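Wirker Rollout: Progress Report to the Project Sponsor

Prepared by Keegan Halliday, Systems Support, for the Verkholm office

Where we are

The short version is that Wirker is live in the central offices and in two of the three schools, that applicants can apply for jobs through it, and that departments can put up their own vacancies without ringing me. Some of them still ring me. I have come to look on this as a form of loyalty.

The longer version follows, in the order set out in your reporting template, apart from section four of the template ("Celebrations"), which I have folded into the rest so that it doesn't look thin.

Work finished in this period

The permissions model is in place. When we took the project over, every account that could post a vacancy could also delete anyone else's, and twice somebody did. There are now four roles: poster, approver, unit administrator and site administrator. A poster can draft but can't publish. An approver can publish but can't edit the salary band. A unit administrator can do both within their own unit, and a site administrator can do everything and is blamed accordingly.

Inherited settings also work as described in the original bid. A unit sets its closing-date rules, its equality statement and its standard contact address once, and the units below pick them up unless they choose otherwise. The School of Engineering chose otherwise on the first morning, in all three cases, and has since asked how to change back. We have added a "use parent setting" link for this purpose. It is the most clicked thing in the system.

The old vacancies have been moved across. There were 2,000 of them, a good many for posts that no longer exist in departments that have been renamed. We agreed with the records office to keep the lot, hidden from the public search but open to unit administrators. Duplicates were merged by hand where the job title matched and the reference number didn't. Where the reference number matched and the job title didn't, we asked the department, and in most cases the department asked us.

The news panel on the staff landing page now takes pictures from the shared media library, so a unit can dress its page without sending us files by email.

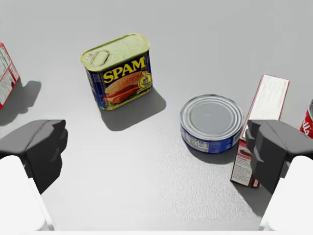

Tabletop simulation with boxes and cans, School of Engineering news panel.

Each picture needs alternative text before the panel will save. This was unpopular for a fortnight and is now simply how it works. We did have to stop the form accepting a single full stop.

Work under way

Email templates. Applicants get an acknowledgement, an invitation or a rejection, and each unit may reword these within limits. The limits are the hard part. The approved rejection letter was last revised by someone with a great fondness for the phrase "exceptionally strong field", and it went out in that form to the only applicant for a technician's post. A new set of wordings is with the personnel office. I have sent two reminders and one biscuit-related inducement.

Single sign-on. Staff accounts work. Visiting panel members from outside still need a temporary account, which lasts for 16 days and then locks. Panels, being panels, tend to meet on day seventeen. The supplier, Cernudberg, can lengthen the period for us, but only for every client on the same server, so they are thinking about it. Meanwhile unit administrators can renew a temporary account themselves from the "People" tab, and the button has been moved to somewhere a person might look.

Search. Public search now finds vacancies by job title, unit, grade and place of work. It doesn't yet cope with misspellings, and the search log shows that this matters a good deal where the word "laboratory" is concerned. A fix is in the next Cernudberg release.

Training

We ran short sessions for unit administrators in the Te Moana room, which has the working projector. Each took up to 15 people, and most were full. The part on drafting and approving went well. The part on reports went less well, mainly on account of my having prepared it the night before against a version that was replaced at 10 the next morning. I have rewritten the handout. It is shorter, and the screens in it exist.

Feedback forms were kind about the pace and less kind about the chairs. Several people asked for a practice site where mistakes don't count. This was in the first bid, came out when the budget was trimmed, and I would like to put it back (see "Requests" below). At the moment people practise on the live site, and members of the public have been invited to apply for the post of Test Test, Grade Test, closing date tomorrow. We had a decent response.

The second school's landing page went live during the last of the sessions, and its picture panel and dateline now follow the common layout:

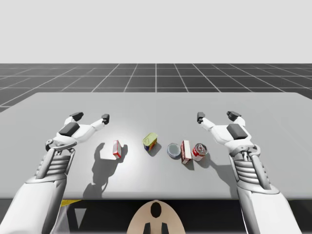
Verkholm, December

The School of Engineering has moved its vacancies to the new jobs site. Current posts in teaching, research and technical support can be found under "Work with us". Anyone with a part-finished application on the old site should sign in there and complete it before the end of the month, as drafts will not be carried over.

That item was written, approved and published by the school with no help from us, and I quote it whole out of something close to pride. The place and month at the top are filled in by the system from the unit's own settings. For the first few hours they gave Verkholm as the place for every unit, including the one by the harbour that isn't in Verkholm, and this has been put right.

Problems and risks

The third school. Law has not moved. Its reasons are that it has its own system, that its own system works, and that its own system was written by a member of its staff who has since retired to grow apples and still answers the phone. I can't fault any of this. The risk is that he stops answering the phone. I have suggested a quiet period after the spring recruitment round for moving over, and the school has suggested discussing it after the spring recruitment round.

Printing. Some panels want every application on paper. Wirker makes one tidy file per vacancy, but the page numbers start again with each applicant, so a dropped bundle becomes an evening's work. Reported to Cernudberg, who asked why anyone would print it.

Cover. I am still the only person who can change the role settings. If I am on leave, nothing breaks, but nothing can be altered either. A second person should be trained before the summer. I have a colleague in mind who hasn't been told yet, and I would be grateful if this paragraph could be left out of the version that goes on the staff pages.

Spending

We are within budget. The underspend on data transfer, where we did the merging ourselves, has gone towards the sign-on work, where we could not. The travel line has not been touched, as the supplier's user day was moved online and consisted largely of people asking whether they could be heard.

Requests

I would ask the sponsor to agree to two things. The first is to put the practice site back in, paid for out of the travel line, before another round of training is booked. The second is a note from your office to the personnel office about the email wordings. Mine have been friendly, and I think the time for that has passed.

Next period

Finish the email templates, test the search release when it arrives, run a further training session on reports with the new handout, and agree a date with Law, or at any rate agree a date on which to agree one. The harbour unit has also asked whether its name can be shown in a larger size than everyone else's. I have said I will look into it.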